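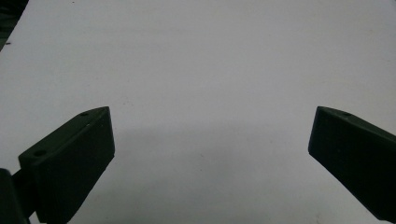 Sirgate Library to Extend Opening Hours and End Overdue Fines

29/04/2018

The Sirgate Public Library will stay open later in the evening and will no longer charge fines on overdue books, the library board announced following its spring meeting.

Under the new schedule, the main building on Nistico Street will close at 9 p.m. on four evenings of the week in place of the current 6 p.m. The branch in the Ban neighborhood will open one hour earlier in the morning. Weekend hours at both locations remain unchanged.

The decision follows a survey of cardholders carried out over the winter. The library received 2446 completed responses, and evening access was the request made most often. Many of those who replied said they worked or attended classes during the day and could reach the building only in the last half hour before closing.

"Residents told us clearly that the present hours do not match the way they live and work," said Ghada Darwish, director of the library. "The new schedule answers that concern within the budget we have been given."

Fines on overdue items will end on the same date as the change in hours. Balances already owed for late returns will be cleared from all accounts, and cardholders do not need to apply. According to the library, 2866 accounts are currently blocked over unpaid fines, a large share of them held by patrons under the age of 18.

Charges for lost or damaged items will stay in place. A book that has not been returned six weeks after its due date will be treated as lost, and the account will be suspended until the book is returned or paid for. Items reserved by another reader may not be renewed.

Hadi Nimri, who chairs the library board, said members had studied the cost of the change before voting. Income from fines has fallen each year as more readers use the automatic renewal service, he said, and staff time spent on collecting small amounts could be put to better use at the service desk.

"We expect people to bring books back on time, and the great majority already do," Mr. Nimri said. "A family should not stay away from the library over a debt of a few dollars."

The board also approved the purchase of 1000 new titles for the children's and young adult collections, with delivery to both locations to be completed by December. A further 100 titles in large print will be added at the Ban branch, where demand has grown.

Online services will move to a new catalog system, Hivinora, later in the year. Existing card numbers and passwords will continue to work - though saved reading lists will need to be exported by the user before the changeover. Instructions will be sent by email and printed copies will be available at the front desk.

Residents who do not yet hold a card may register at either location with proof of address. Registration is free of charge.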